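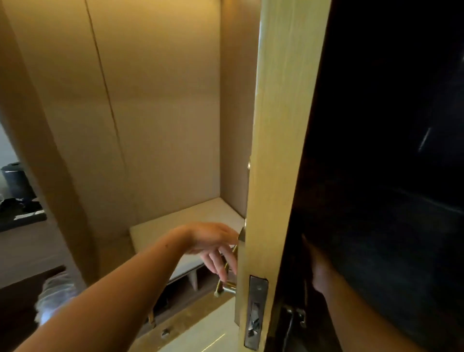

*Brass lever handle and silver latch faceplate on one of the light wood doors, with the dark door panel to the right.*

**To:** Building Users list
**From:** Faisal Pirzada, Facilities Coordination, Erstead House
**Subject:** Re: Door hardware on the upper floors: lever handles, latches and lock plates

Dear colleagues,

Thank you to all who replied to the first notice. The questions raised fall under a few headings, and I am answering them together for the benefit of the whole list. The message from the Oksanen reading room staff is quoted below, as it covers most of the points raised by others.

> Dear Faisal,
>
> We have read the notice on the door survey and would be grateful for clarification before work reaches our corridor.
>
> First, the notice states that all lever handles will be "inspected and, where necessary, replaced." Several of us would be sorry to lose the brass levers. They are comfortable to use and they match the light wood. Is the intention to move to the satin steel pattern used in the Kondoner wing?
>
> Second, the latch on our inner door has to be lifted slightly before it will catch. We have been closing it by hand for most of the winter. Should this be reported separately, or will the survey pick it up?
>
> Third, the notice asks us to keep doors closed during the survey. Our alcove has no ventilation of its own, and we normally leave the door partly open in the afternoon.
>
> Finally, who will hold the keys while the lock cases are out?
>
> With regards,
> Oksanen Reading Room

**Lever handles.** The brass levers will be retained. The survey covers 129 doors, and the brass pattern is to be kept wherever the lever returns to the horizontal when released and the rose is firmly fixed. Where a lever droops, the spring will be renewed first. A complete handle will be replaced only if the spindle hole is worn, and in that case the replacement will be brass. The steel pattern is confined to the Kondoner wing and there is no plan to extend it.

Please do not polish the levers with abrasive cream. It leaves a white residue behind the rose, and on light wood the stain is difficult to remove. A soft dry cloth is sufficient.

**Latches and faceplates.** Any latch that does not catch should be reported now, using the door form, even if the door is already on the survey list. The fitter works from the forms first and from the floor plan second. Kindly state whether the bolt sticks in the door or fails to meet the strike plate in the frame. The first is usually a matter of cleaning and dry lubricant; the second requires the plate to be moved, for which a joiner must be booked.

Oil should not be applied to the latch bolt under any circumstances. Two doors on the second floor were oiled last year and both had to be taken down for cleaning.

**Dark doors.** The glossy dark doors are on a different schedule. Their finish marks easily, and users are asked to open and close them by the fitting wherever possible and to avoid pushing on the panel or the door edge. Marks that do not come off with a damp cloth should be left for the finisher. Adhesive notices must not be attached to these doors.

**Doors held open.** Doors that are not fire doors may be left partly open during the survey, except while the fitter is at work on them. I have amended the notice accordingly. Wedges remain prohibited on all floors. Reading room staff may continue their present afternoon arrangement.

**Keys.** Where a lock case is removed, the keys will be held at the front desk in a sealed envelope marked with the door number. The contractor, Bondisia, will not retain keys overnight. Each door is expected to be without its lock for up to 40 minutes, and the room should not be left unattended during that time.

**Timetable.** Work begins in April on the first floor and proceeds upward. The fitter will be on site each Wednesday. Departments will be told by this list when their corridor is next, and requests to exchange dates should be sent to me directly. Please do not arrange changes with the fitter.

Door forms are available at the front desk. Questions may be addressed to me on extension 564.

Yours sincerely,

Faisal Pirzada
Facilities Coordination
Erstead House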